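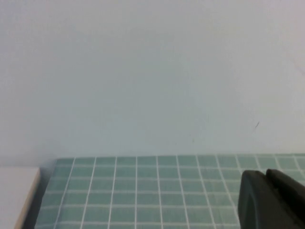 The Long Way Around a Tomato Patch

7/7/20
37 shares
142 comments

My grandmother kept her seed in old aspirin bottles, and every one of them smelled faintly of headache. She wrote the name of the variety on a strip of masking tape, and if she didn't know the name (which was often, because most of her seed came over a fence) she wrote down who had grown it and what she thought of them. I still have a bottle that says "Good. Too proud." I have never decided whether that was the tomato or the neighbor.

I grew up in Vekby, a town that takes its tomatoes more seriously than its roads. We have a short summer and a stubborn clay soil that sticks to your boots in May and cracks like an old plate by August, and by any sensible measure we should all be growing cabbages. Some people do. But walk down any side street in the evening and you'll see the cages and the strings and the bent curtain rods, and somebody out there in slippers, pinching off suckers with the hose running.

I moved away for a good while and came back two winters ago, and what surprised me most was how much the arguing hadn't changed. There are people here who won't water after noon. There are people who bury a fish head under every plant and people who think the fish head people are feeding the raccoons (I lean that way myself, having fed the raccoons). The old feed store, Musteck, still posts its frost guesses on a chalkboard by the register, and customers still correct it with a wet thumb.

What has changed is the seed. When I was small you grew the red one or the yellow one. Now the swap they hold at the grange hall every spring puts out 146 kinds, laid in little paper envelopes down both sides of the room, and I'll admit that the first time I went I walked the whole length of it and back again before I dared pick anything up. There were striped ones and nearly black ones and one the size of a currant that the label swore would survive being stepped on. I came home with far too many, as one does, and had to borrow space along the driveway next door.

The one I've come to love best is sold around here as Gakmont. It's a plain, round, old-fashioned slicer that takes its sweet time, and the catalogs will tell you 100 days if you bother to read them. In Vekby that's cutting it very close. You start it on the windowsill while there's still snow on the porch steps, and you fuss over it, and you carry it out on warm afternoons and carry it back in again at supper like a baby or a bowl of rising dough. Then you plant it too early, because everyone does, and spend a week running out at dusk with bedsheets.

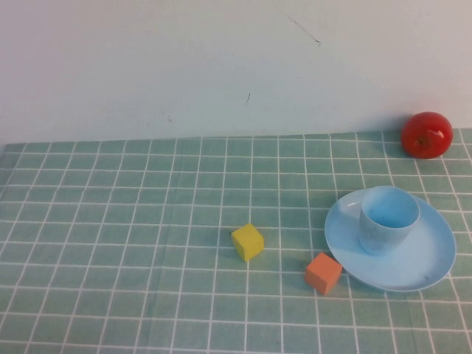 Red and round, the look most of us still want in a slicer.

I asked up and down my street why anyone would go to that kind of trouble for a tomato you can buy in a bag, and I got a good many shrugs and several sandwiches. The sandwich seems to be the real answer. White bread, more mayonnaise than your doctor would like, salt, and a slice thick enough that you have to eat the thing leaning over the sink. My mother put sugar on hers, and my father left the room when she did it. They were married a long time.

There is a serious side to all this, and I don't want to skip past it. The spring we've just had was a lonely one, and the swap was canceled like everything else. So people set their envelopes out on porch rails and in mailboxes, weighted down with stones, and you took what you wanted and left what you had. I found one on my own step with no name on it at all, only a line in pencil that said to give it plenty of room. It's up past my belt now, out by the Chaturvedi fence line where the old orchard used to be, and it's covered in small yellow flowers. I have no idea what color the fruit will be.

I've been saving aspirin bottles, in any case. The new ones are plastic and don't hold the smell the same way, but the tape still sticks to them. If the pencil tomato comes through I'll dry some seed on a paper plate on top of the refrigerator, where my grandmother always dried hers, and put a few out on the rail next spring.

37 shares
142 comments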